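Wodthorpe reissue of the Brostov fiddle recordings - worth it?

Forum: Archive & Field Recordings > New Releases

aroha_d
Posted 7:42 pm

Has anyone bought the Wodthorpe set of the Brostov recordings yet? It's the 3 CD one with the wedding fiddle sides on disc one and the choir on the other two. I have the old Dredby LP and I'm trying to decide if the transfers are different enough to pay for it again. The shop samples are too short to tell.

troelsb
Posted 8:05 pm

Got it Friday. Disc one is much better than the LP. The Dredby pressing was made from a tape copy and it rolls off everything on top. On the new one you can hear the bow change direction. There is more surface noise too, so if that bothers you, stay with the LP.

Discs two and three are the choir and I have only played them once.

78_and_rising
Posted 8:31 pm

I disagree on disc one. Tracks 4 through 9 run fast. I checked against a tuning fork and the fiddle is close to a half step sharp. The LP has them lower and they sound right there. Whoever did the transfer assumed 78 for everything and some of those sides were cut slower.

troelsb
Posted 8:40 pm

You can't go by a tuning fork with village fiddlers. They tuned to each other or to whatever the clarinet was doing. The notes by Arnar Oddsson cover this on page 14. He says the pitch was set by comparing the same clarinet player across two sessions.

78_and_rising
Posted 8:52 pm

I read page 14. The clarinet isn't on tracks 4 through 9. He used it for the first session and applied the same speed to the second. Listen to the singer on track 7. She sounds like a child and the ledger says she was a grandmother.

snaedis
Posted 9:15 pm

The booklet is the best part for me. 60 pages, full texts of the songs with translations, and a list of matrix numbers. The ledger scan is there as well. One mistake: the matrix number for track 11 is given as 3,258 in the track list and 2,253 in the essay. I think the essay is right, because the numbers on either side of it in the ledger are in the 2,200s. I wrote to Wodthorpe and got an answer the same day saying it will be fixed in the next printing.

aroha_d
Posted 9:33 pm

Thanks all. Snædis, does the booklet say who the second fiddler is on the wedding march? The LP just says "with accompaniment."

snaedis
Posted 9:47 pm

It gives two possible names and doesn't pick one. Unnur Hjaltested wrote that section and she is careful about it. There was a family where both brothers played second fiddle, and the ledger only has the last name and the fee.

tello_unnamed
Posted 10:02 pm

Second fiddle on the march sounds to me like the same man as on the Tello cylinder. Same short drone on the open string before each repeat. I can't prove it.

For the speed question, I slowed track 7 down by about 5 percent at home and it sounds like a grown woman. So I'm with 78 on that one. The march sounds fine as issued. 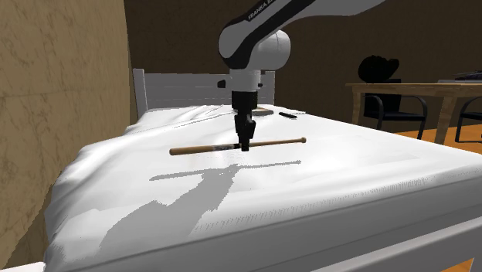 Robot arm and baseball bat, bed with white sheet

troelsb
Posted 10:20 pm

OK, I tried the same thing with track 7 and I'll give you that one. I still think 4 and 5 are right as they are. The dance tempo drags if you bring them down, and nobody could turn a couple at that speed.

78_and_rising
Posted 10:34 pm

Depends on the dance. The slow ones from that valley are very slow. But fine, 6 through 9 then.

aroha_d
Posted 10:51 pm

Ordered it. I'll keep the LP for tracks 6 to 9 and post again when I've compared the march on both. Does anyone know if the choir discs have anything that wasn't on the Dredby cassette from the same series?

snaedis
Posted 11:08 pm

Yes, the last four on disc three. Two of them are test pressings with a false start left in.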